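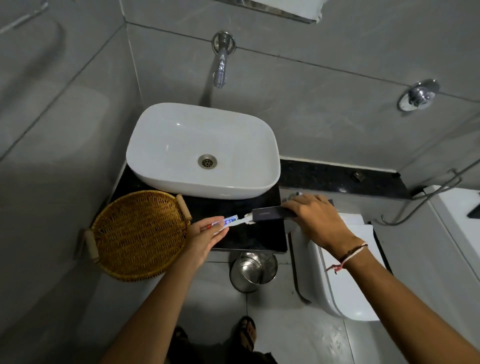
White vessel sink and wall-mounted faucet on a black speckled granite counter.

December
By the Home Desk columnist

Let the guest bathroom go. Or at least stop building homes around it.

I have been apartment hunting for the second time in 2 years and I'm tired, so forgive the tone. Every listing does the same thing. Tiny kitchen, no closet, nowhere to dry a shirt, and then a second bathroom finished like a hotel lobby. Stone, tile to the ceiling, a sink that sits up on the counter like a salad bowl. For who? My aunt comes once a year and she stays with my cousin.

I looked at 16 places. Most were in the newer blocks by Lostari, the ones with the gray lobbies. 679 square feet, one of them. Two bathrooms in 679 square feet! The bedroom door hit the bed. The agent said buyers expect it. Which buyers? I am a buyer. I expected a place to put a broom.

Storage is what people fight over at home. Where the suitcase goes. Where the vacuum goes, the winter coats, the rice cooker, the box of cables you can't throw out. I have never had a fight over where a guest would wash their hands. They wash them in the other bathroom, like everyone did when I was growing up. Five of us, one bathroom, a schedule taped to the door. Was it fun? No. My brother took forever. But we had a pantry you could walk into, and a hall closet, and a porch with a line across it.

I know the reply. Resale. It's always resale. You are supposed to live in your home as if you're minding it for the next person, and the next person is doing the same for the one after that, and so on down the line until somebody finally gets to have a shelf. The Kovia listings even have a filter for it, number of bathrooms, right at the top next to price. Try filtering by closets. You can't. Try filtering by windows that open. Also no. So builders build to the filter, and we shop by the filter, and then act surprised.

My friend moved to Lagos for work and sends me pictures of her apartment. Her complaint is water pressure and the generator bill, real things. What she loves is a utility room off the kitchen. Big ugly room. Floor drain, a deep tub, hooks on the wall, space for a drying rack and a bag of onions. I was more jealous of that room than of anything I've seen all year. She says she's in there every single day.

Think about what a bathroom costs, too. Pipes, waterproofing, a fan, tile, the tile guy, the fixtures. It is the priciest bit of floor in the house after the kitchen. And then you clean it. You clean a room no one used, becuase dust doesn't care. Grout still goes brown. The trap under the sink dries out and smells if you don't run the tap, so now you have a chore that is turning on a tap.

I'm not against nice things. Put the good tile in the one bathroom you use. Heat the floor, go crazy. A nice faucet every morning is worth having. And yes, some households need two — kids, roommates, a parent with bad knees living with you, anyone whose gut doesn't wait its turn. Build for them, please, lots. But a one-bedroom for one person? A couple at most? Give me the closet.

Someone at the Hindateck open house told me the second bath "adds flexibility." I asked what it flexes into. He laughed. I was serious. A closet can be a desk, a crib corner, a place for the litter box, a pantry, a spot to cry in private. A bathroom can be a bathroom. I've seen people keep bikes in the shower, and that tells you what they needed in the first place.

So ask for it. When the agent walks you around, ask where the ironing board goes, and then wait. Ask where wet umbrellas go. Mine went quiet and then showed me the guest bath again. If enough of us ask maybe somebody writes it down and it gets to whoever draws the plans. Maybe not. I did put in an offer last week, an older place, one bathroom with a bad green floor, and a hall closet so deep it has its own light. Still waiting to here back.

Comments (4)

tworoomsandacat
70 upvotes for the closet with a light. Hope you get it

marlow_st
Disagree. Stomach bug, family of four, one toilet. Never again.

nightshift
You said kids are the exception, fine, but people have kids later and can't just move. Buy the second bath once.

plumbline
The dry trap thing is true. Pour a cup of water down it every few weeks.

Related
The case for an ugly utility room
What listing filters leave out
Open kitchens and the smell of fish
Renting with no balcony: where the laundry goes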